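About Brekutano

Advice and support for people who work in factories and warehouses

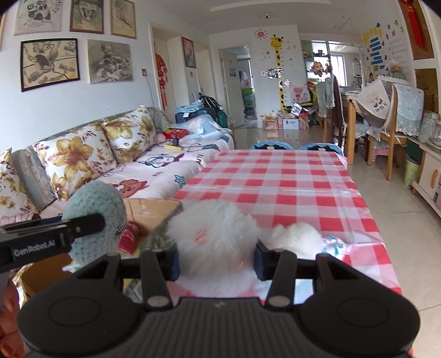 Brekutano is a small advice office for workers in electronics assembly, packaging and warehouse jobs. We help people to understand their contract, their payslip and their rights when they want to join a union or when they have already joined one. Our service is free for the worker. We do not belong to a political party and we do not take money from employers.

The office was opened by Beathag Rutherford and Davina Purves, who met when both were working the night shift at the Guren plant. Beathag was a shop steward there and Davina was in the payroll department, so they saw the same problems from two sides. Many colleagues came from other countries, like myself, and signed papers which they could not read well. When there was a mistake in the overtime, it could take months before somebody corrected it.

In the beginning the two of them answered questions after work, at a kitchen table, with one telephone. Today we are a team of four advisers. Last year we opened 1,453 cases. Most of them were small: a missing night bonus, a holiday that was not counted, a warning letter with the wrong date. Such cases are usually finished with one or two letters. Others are long, especially when a person was let go soon after a union meeting and the company gives a different reason.

What we do

We read contracts together with the worker, line by line if it is needed. We compare the hours on the time card with the hours on the payslip. We write letters to the employer, and we go with the worker to a meeting if he or she wishes to have company. We also explain how an election of worker representatives is prepared, which papers must be delivered and to whom.

We do not represent people in court. For this we send them to a lawyer, and we give the lawyer a file which is already in order – this saves the client some money.

The Tosh course

Two times a year we give an evening course for new shop stewards. It has the name Tosh, after the street where we rented our first room. The participants learn how to take notes in a disciplinary meeting, how to speak with a supervisor who is angry, and how to read the parts of a collective agreement that everybody skips. Until now 140 people have finished it. The next course starts in December and the places are given in the order of registration.

Our work with employers

Some companies ask us to come before there is a conflict, and we are glad when this happens. At Flonine we helped to write the shift rules again in simple words, and the workers' side and the management both signed the new text. We were not paid for it. If a company wants to make a gift to us after such work, we say thank you and we send it back.

How to reach us

You can call us in the morning or write to us in any language, and we will find somebody who can read it. Please bring your last payslips and your contract to the first meeting. If you do not have a contract, come anyway. Everything you tell us stays in the office, and we contact your employer only when you have agreed to it in writing.

Page last changed: October 30, 2021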